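Aksoy, Işık patch it up, agree to run on one ticket in Denby

DENBY: Deputy Mayor Nazmiye Aksoy and council member Taner Işık, who have spent most of the fall explaining why the other should not be trusted with a parking meter, said Tuesday's rival by another name is now a running mate, and that they will share a ticket in the spring election.

Aksoy will run for mayor. Işık will run for council president, a job he described in October as "a chair with a microphone" and described on the steps of town hall this morning as "the engine room of local government."

The two fell out over the Fusitz Road rezoning, which would allow warehouses on what is now a field and a closed driving range. Aksoy voted for it. Işık voted against it, then turned in a petition with 3,061 signatures asking the council to take the vote again. The council thanked him and filed it.

Asked whether the ticket supports the rezoning, Aksoy said it does. Asked the same thing a minute later, Işık said the ticket "supports a conversation." Aksoy looked at her phone.

The deal was put to party members at the Ackah Street hall, which seats 400. A party spokesman gave the attendance as 220 and called the room full. The motion passed on a voice vote, with the loudest "no" coming from somewhere near the coffee.

Both camps had reason to talk. The party lost 2 council seats last time out, each in a ward where its supporters had split between people who liked Aksoy and people who liked Işık. The current mayor, who is not seeking another term, is said to have urged them to settle it before December, when the filing period opens and the insults become part of the public record.

Not everyone is on board. Members of Işık's petition group said they learned of the agreement from a text message that began "Great news!" and included a link to donate. One said she planned to ask for her signature back. The town clerk's office said there is no form for that.

The opposition Zudix Avenue Alliance, named for the street where it first met to complain about the drainage, has yet to pick a candidate. In a statement it called the joint ticket "a marriage of convenience," then said it would be open to working with either of the two if things don't last.

A platform is promised by the end of December. It will cover roads, the library's hours and the bus to the county hospital. The draft handed out this morning has a heading for land use with nothing under it, which an aide blamed on the printer.

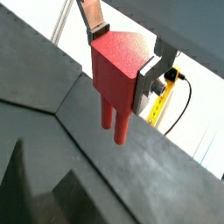 Aksoy and Işık plan to open their campaign office next month and to appear together at every event until the filing deadline. Aides insist the partnership is equal, though her name will come first on the yard signs. Like the two red prongs in the photo, they are fixed to the same block and point the same way, and from where voters are standing, one seems to reach lower than the other. Işık said he hadn't seen the signs yet.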